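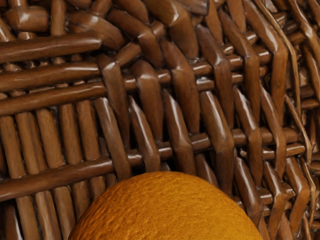
What the picking cell changed at our place

05/08/2019

I said in February that I'd write something once the new system at work had been going long enough to judge, and a few people have asked since, mostly the ones who know I've been grumbling. So here are my thoughts, such as they are.

For anyone new: I pack fruit baskets and hampers at a smallish gift and produce warehouse in Tilutstead. Oranges, pears, jam, crackers, the sort of thing a law firm sends another law firm. Last winter management signed up with an outfit called Jurić for a picking cell. It takes fruit out of a basket and puts it in the tray for the order. It learns most of this in simulation, on computer-made baskets of computer-made oranges, before it ever gets near the real thing, and then it gets tuned on the floor.

The sales pitch was 500 picks an hour. I'm not going to say that's a lie. I will say that 500 picks an hour is what you get when every pick goes right and somebody is standing beside it swapping baskets. That somebody used to be a packer. Now she's called a cell attendant and her pay is the same to the cent. I know this because she is me.

I spent a fair bit of time early on looking at the rendered pictures they train it with, because the Jurić people left them running on the monitor by the cell. They're good, I'll give them that. The orange has its bumps and little wrinkles, brownish down one side and yellower on the other, and the wicker is as shiny and tangled as you'd like. My complaint is that an orange tucked against wicker is a feel job. When you've done it for years you know from the weight whether it's dry inside, and your thumb finds the soft spot before your eyes do. A picture of a peel doesn't have a soft spot. You can make the dimples as fine as you please.

So what happens is that soft fruit gets through. In the first month we had 12 hampers come back, where we'd normally see one or two. The answer from upstairs was to put a second check at the end of the line, done by hand, by a person. I asked whether the cost of that person would be counted against the savings from the cell. I was told it was a different budget.

Wicker is the other trouble. Our baskets are woven by hand and no two are alike, and the ends of the cane stick out wherever they feel like it. The gripper catches on them. It was suggested we move to smooth plastic tubs for the stock, and we have, for about half of it, and the fruit at the bottom sweats in the warm weather. It used to breathe. I suppose you could call that progress if you never had to clean the tubs.

Now to be fair, because I did promise my sister I would be. My wrists are better. I used to go home from the December rush barely able to hold a kettle, and reaching into deep baskets all day was most of the reason. The cell doesn't mind the cold dock either. Nia Rowlands, who ran our line for years and is no soft touch, reckons she'd keep it for the heavy wholesale orders and nothing else, and I think she's right. On a plain run of 1,000 oranges into trays, it's fine. It's steady and dull, and I'm happy for it to have that work.

It's the rest I can't swallow. We went through a day last month where the counter on the cell said 597 orders and the dispatch sheet said something else, and it took two of us until after close to find out that it had been counting its retries. The fellow from Jurić was very pleasant on the phone about it. He called it a reporting issue.

The part that bothers me most is harder to put a number on. Four of us used to stand around one bench and talk. We caught each other's mistakes that way, and the new ones learned by watching. Now I'm at the cell behind the yellow line, the check person is at the far end in earmuffs, and the young lad we took on in the autumn has never been shown how to pick a good pear. If the thing is down he just waits. I've started showing him at lunch, with whatever's in the seconds bin, but that's my lunch.

There's talk of a second cell for the Dekwood site, using Clomex software in place of what we've got. They've asked for "floor feedback" and given us a form with a box the size of a postage stamp. I've stapled three pages to mine. If I hear anything back I'll put it up on the blog.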